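Kabaretttage Lodard: Vorverkauf läuft besser als erwartet

Für die Kabaretttage in Lodard sind die ersten Vorstellungen ausverkauft. Das teilte Festivalleiterin Margit Boros am Nachmittag mit. Betroffen sind beide Abende von Ngozi Eze im Kleinen Saal der Stadthalle sowie die Eröffnungsgala. Insgesamt wurden bislang etwa 3000 Karten abgesetzt. Im Vorjahr war diese Zahl erst kurz vor der Eröffnung erreicht.

Eze war zuletzt mit ihrem Programm »Bitte nicht gießen« auf Tour und tritt zum ersten Mal in Lodard auf. Der Kleine Saal fasst 200 Zuschauer. Eine Verlegung in den Großen Saal ist nach Angaben der Veranstalter nicht möglich, dort ist an beiden Terminen das Gastspiel der Gruppe Olaniyan angesetzt. Über einen Zusatztermin wird mit der Agentur der Künstlerin noch verhandelt. Boros rechnet mit einer Entscheidung bis Ende Januar.

Karten gibt es weiterhin für den Soloabend von Nuala Fitzgerald. Die Irin spielt ihr Programm auf Englisch, Übertitel sind nicht vorgesehen. Auch für die Matinee mit Aminu Uzor und für die Lesebühne im Kulturhaus Denow sind noch Plätze in allen Preisgruppen zu haben. Wer das Denow noch aus der Zeit vor dem Umbau kennt: Der Eingang liegt jetzt an der Hofseite, die Garderobe im Untergeschoss.
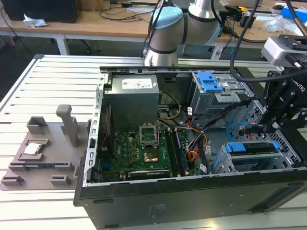 Neu im Programm ist das Stück »Plekodow« von Sebastião Moura, das im Denow uraufgeführt wird. Moura spielt darin den einzigen Mitarbeiter einer Firma für Bürotechnik, der seit Jahren keinen Kunden mehr gesehen hat und deshalb anfängt, sich selbst Beschwerden zu schreiben. Im zweiten Teil soll er einen Rechner reparieren: Der PC liegt offen auf der Seite, das Netzteil sitzt an seinem Platz, die gelben Kabel auch, nur im Sockel steckt kein Prozessor. Moura telefoniert daraufhin fast eine halbe Stunde lang mit einer Hotline, deren Stimme er ebenfalls selbst spricht. Das Stück dauert knapp zwei Stunden, eine Pause gibt es nach dem ersten Teil.

Für »Plekodow« sind zunächst 100 Karten im Verkauf. Weitere kommen hinzu, sobald feststeht, wie viel Platz die Bühne braucht – Moura möchte bis in die ersten Stuhlreihen hinein spielen. Die Sitzplätze sind bei dieser Vorstellung nicht nummeriert, Einlass ist ab 19 Uhr.

Der Vorverkauf läuft über die Stadthalle und die Buchhandlung am Markt. Reservierte Karten müssen bis 30 Minuten vor Beginn abgeholt werden, danach gehen sie an die Abendkasse. Ermäßigungen gelten für Schüler, Studierende und Inhaber des Lodard-Passes, allerdings nicht für die Gala. Für die ausverkauften Abende wird an der Kasse der Stadthalle eine Warteliste geführt, eine telefonische Eintragung ist nicht möglich.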